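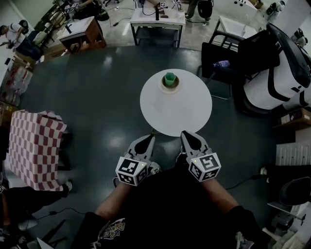 Session 4: hand-held grippers, and getting something useful out of them

Right, by now you should all have a pair of grippers that open and close without squeaking (if yours still squeak, see me at the bench, it's nearly always the slider). Tonight we stop building and start recording.

The task is the cup and coaster one. Stand at the round table, start with both fingers open, pick up the cup, lift it clear, put it back on the coaster, let go. That's one take! Hold your start pose for a breath before you move, and please don't chat to your neighbour halfway through, I've done it myself and you can see the wobble in the plot.

A few things I got wrong when I built my first pair in the shared workshop at Ledwood:

Marker cubes. Mine were printed on glossy paper and the tracker lost them every time I tilted towards the lights. Matt paper, flat faces, no bubbles. Glue the cube down hard at the base, and if you knock it, calibrate again.

Finger pads. The pad goes on the inside face. I used too much glue and it crept, so a thin smear and leave it overnight.

Speed. Go slower than feels natural. My early takes were hopeless, all snatching.

We're after 600 takes between us by the end of the course. Lavanya Thevar managed 100 in one evening back in May, so it's very doable, but do stop when your wrists ache.

Save everything to the Distport folder with your initials first. I still have 1,490 files called "test" and I'm not sorting any more of them.

For next time: plot one good take and one bad one, and bring both.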